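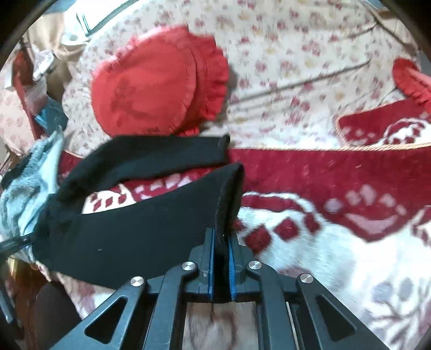 A folded layer of fabric between two blue grip pads.

What Is Leaf Mold?
By Friederike Ehlers
Saturday, August 29, 2020

Every fall, trees drop their leaves. In a forest, no one rakes them up. They stay on the ground, and after a while they turn into something dark and crumbly that smells like the woods after rain. Gardeners call it leaf mold.

The word "mold" might make you think of old bread. This kind is good for a garden. It helps soil hold water, and it gives roots a soft place to grow.

Who does the work?

Most of it is done by fungi. Mushrooms are one kind of fungus, but many fungi are just thin white threads. If you lift a pile of wet leaves, you may see these threads running from leaf to leaf. They let out juices that break the leaf into smaller pieces, and then they soak up the food inside.

Worms, millipedes and pill bugs help too. They chew the leaves and leave tiny droppings behind. The droppings become part of the leaf mold.
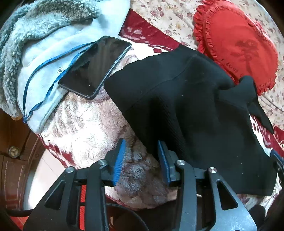

Blue pads with ridges, and a red strap with fine black stripes.

Is it the same as compost?

Not quite. A compost pile usually has kitchen scraps and grass clippings in it as well as leaves. Bacteria do a lot of the work there, and a big compost pile can get hot in the middle. A leaf pile stays cool and goes slowly. You may have to wait 2 years before it is ready to use.

Some leaves are quicker than others. Birch and cherry leaves are thin and break down fast. Oak leaves are tougher. Pine needles have a waxy coat, so it is best to give them a pile of their own.

At the Plosano garden, where I work, we have 344 trees. Last fall we filled 200 bags with their leaves. We stacked the bags behind the Ikenari shed, and in January we opened one to check.
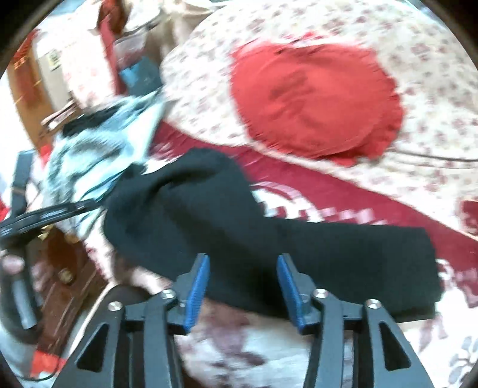
The leaves had gone brown and floppy, but you could still tell which tree each one came from. They needed a lot more time, so we tied the bag up again.

How to make some

You will need a large trash bag, a rake, some water and a grown-up to help.

1. Rake up fallen leaves. Pick out any sticks, stones and litter.
2. Fill the bag with leaves. Sprinkle in water until they are damp all over.
3. Ask the grown-up to poke a few holes in the bag so air can get in.
4. Tie the top loosely and put the bag in a shady spot.
5. Look inside every few months. If the leaves are dry, add a little water.

When the leaves have turned dark and fall apart in your fingers, spread them around your plants. Wash your hands when you are done.

Words to know

Fungi: living things, such as mushrooms, that feed on other living or dead things.

Bacteria: living things too small to see without a microscope.

Millipede: a small animal with a long body and many legs.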